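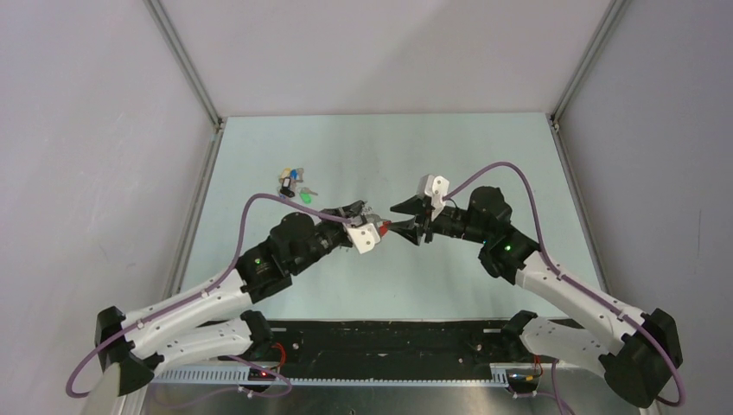 The work surface and its two arms.

About Tapia

Tapia is a family-run language school in Brinthorpe. Orest Demchenko opened it with one evening class and 11 students. We now teach 374 adults a year in Spanish, Polish and English – mornings, evenings and by mail. Classes are small and the teachers stay with the same group until May.
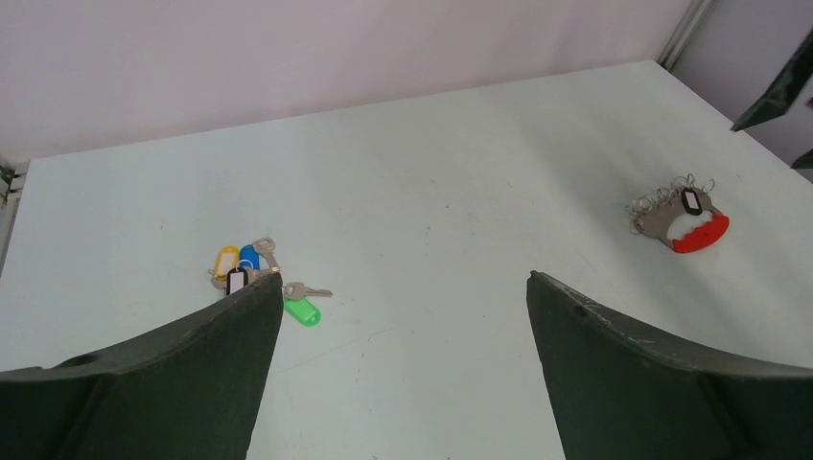
Do I need to take a test before I join?
We ask new students to come in for a short talk with a teacher, who then suggests a level.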